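Carré (software)

Carré is a navigation planner and simulation toolkit for indoor mobile robots, developed by Movura and used mainly for testing how a robot finds its way from one room to another.

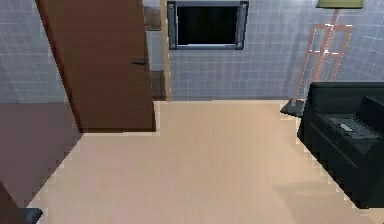

The planner spends too much time being polite to doors, according to one reader of the project's discussion page, who would rather see it commit to a path and fix mistakes on the way. The developers have kept the cautious behavior as the default, but a setting called "eager" was added in response, and it is a lot of fun to watch on a long route!

Overview

Carré takes its name from the French word for "square," after the grid of square cells it uses to store free space. A floor plan goes in, a goal is set, and the planner works out a route that keeps the robot's body clear of walls and furniture. What makes it unusual is how it treats doors. Most simple grid planners see a doorway as open or blocked. Carré keeps a running estimate of the door's angle and plans with the gap that angle would leave, so a door standing partly open becomes a real choice: squeeze past, wait, or go another way.

In the simulated test rooms, this matters a great deal. A room may have a wide stretch of bare floor with a sofa and side table along one side and a half-open door on the other, and nearly all the hard thinking happens in the last few steps before the doorway.

How it works

The software runs in four stages. The first builds the grid from depth readings. The second marks cells as free, filled or unknown, with unknown cells costing more to cross (a low table seen from one side can hide quite a lot of floor). The third searches for a route, and the fourth turns that route into wheel speeds, checking the plan again 19 times a second.

Cell edges are a known weak spot. A slanted object shows up on the grid as a staircase, and early versions would wobble along it, following every little step. Version 3 smooths these edges before the search begins, and the difference in motion is lovely: long, calm curves where there used to be twitching.

Tooling

A viewer named Waltel comes with the package. It replays a run from the robot's point of view, next to the grid as the planner knew it at that moment, so a bad turn can be traced back to the reading that caused it. Waltel can also swing doors and shift furniture between runs.

The standard test set, Trotdale, holds 59 room layouts. Results are given as the share of goals reached without contact, and contact with a door handle counts as a failure, a rule that has caught out many promising planners.

Limits

Carré assumes a flat floor and does not handle stairs or ramps. Glass doors remain hard for it. Rugs are treated as plain floor, even thick ones.

This article was last revised on Mar 26, 2021.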